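About Flista

Flista is a evening school for bookkeeping and small business paperwork. Two classrooms, one office, a kitchen with a loud fridge. We teach people who already have jobs, or had one until recently, or are about to start a business and have just found out what a sales tax return looks like.

We started with one class and 18 students, in a room above a bakery on Grustina Street. Folding chairs, one projector, invoices spread over every flat surface. Most of that first group ran their own thing – a nail salon, a tile crew, two sisters with a catering van. They wanted to know where the money went each month. Same question we get now.

Who runs it

Nabil Salameh started the school after years of doing the books for restaurants and repair shops. He teaches Bookkeeping One and the payroll class. Talks fast, writes on the board faster, will stop for questions if you wave. Bring a pencil to his class, not a pen.

Eftychia Papadakis joined in the second year and handles pretty much everything with a deadline on it. Enrollment, schedules, payment plans, the final say on room changes. She also teaches the tax prep course from January through April and the short workshop on reading a lease. If you email the office, it's usually her writing back, mostly after 8 p.m.

We have four other part-time instructors. All of them keep books for real clients during the day. Bios are coming, we keep saying that.

What we teach

Bookkeeping One – the basics. Debits, credits, bank reconciliation, what to keep and for how long. Ten weeks, two evenings a week.

Bookkeeping Two – month-end close, inventory, depreciation, fixing a mess someone else left. You need One first or a short placement test.

Payroll for small shops – five weeks. Tips, overtime, contractors and employees and how to tell which is which.

Tax prep – January to April only. Fills up early.

Paper to Screen – for people with a shoebox of receipts. You bring the shoebox. By the last night most of it is sorted and typed in.

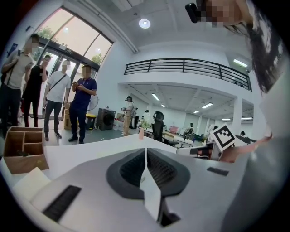
Classes start at 6:15 p.m. and end at 8:45 with a break in the middle. We do really end at 8:45, people have buses to catch. If you miss a night, the handouts go up on the student page by the next afternoon, and you can sit in on the same lesson with the other group if there's a seat.

Class size stops at 12. We tried bigger ones and the people in the back quit asking questions, so we went back down.

Where we are

We moved to the Vanags building when the bakery needed its upstairs back. Second floor, suite 266. The elevator is slow but it works. Street parking is free after 6, and the lot behind the building is shared with the dentist so please don't use the spots by the door. Ring the bell if the front door is locked, somebody will come down.

Since then around 2255 people have finished at least one course with us. Some took one and never needed another. Some came back for all five. A few do books for a living now, and one of our payroll instructors sat in Nabil's class before she taught her own.

Working with employers

We run a daytime version of Bookkeeping One for companies that want to train there own office staff. Diltia, the flooring supplier down the road, was the first to ask and still sends people every fall. We'll come to you if you have a room and a screen. Ask Eftychia for dates, mornings are easiest.

What it costs

Prices are on the enrollment page and they include the workbook. There's a $50 deposit to hold a seat, which comes off your total. Pay monthly if you need to, no interest, no credit check. Deposits are refunded up to a week before the first class. After that, we can move you to the next session.

We are not a accredited college and don't give college credit. You get a certificate with the course name and hours on it. Local employers mostly know what it is.

Summer

Closed for most of July. The office still checks email, just slower. Fall enrollment opens when we get back – waitlist people hear first, then everyone else.

Getting in touch

Use the contact form or stop by before class, 5 to 6 is good. Calling works too but leave a message, we're often teaching. If you're not sure which course, say what you do for work and what's giving you trouble, and we'll point you to one. Visitors can sit in on a first night for free, just tell the office so there's a chair.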